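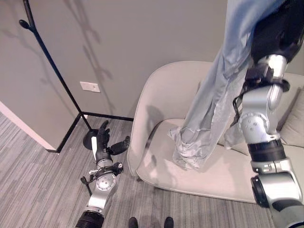 The Fosex robot with a light blue garment over the armchair, Govwood showroom.

Home > Visits > Home help > Fosex

In August I visited the open day of Rathnayake, the company that rents out the Fosex home robot. The showroom is in Govwood, on the second floor, and the entrance is at the back of the building, next to the bicycle parking. I came at 3 in the afternoon and the group was already inside.

Rathnayake offers the robot as a monthly service. The price is 983 per month, with delivery and one training visit included. The shortest contract is 14 months, and I find this long for a product that most families have never tried before. I asked if a trial period is possible and they told me that it is under discussion.

The demonstration was the tidying of clothes. The room had a cream armchair, a black coat rack and a striped carpet, so it looked like the corner of a normal apartment. The garment was thin and a little shiny, and for me this is a harder test than a towel. The right arm held it high, and still the lower part was lying on the seat. With a long piece of clothing the height of the lift is important, and I would like to see the same work with a winter coat.

The hand on the left side has several fingers and looks more delicate than the arm. The arms themselves are silver and black, with big round joints. I can imagine that dust will collect around the bolts, and I forgot to ask how one should clean them.

The noise was less than I expected. We could speak in a normal voice during the whole demonstration. The brochure says that the robot needs a free path without loose rugs, and my hallway would be a problem.

After this there was coffee and a talk about insurance. The talk was too long. I will go also to the Clornitier fair, where Rathnayake will have a stand, and I hope that they will bring the price list for small businesses.

Comments (2)

marl_70: Is the training visit at your home or at the showroom? We live far away.

Tinwhistle: 14 months is too much for me. I would pay for a trial.

Recent visits
Clornitier fair: how to get there
Window cleaning robots, a morning in the shop
Stair lifts compared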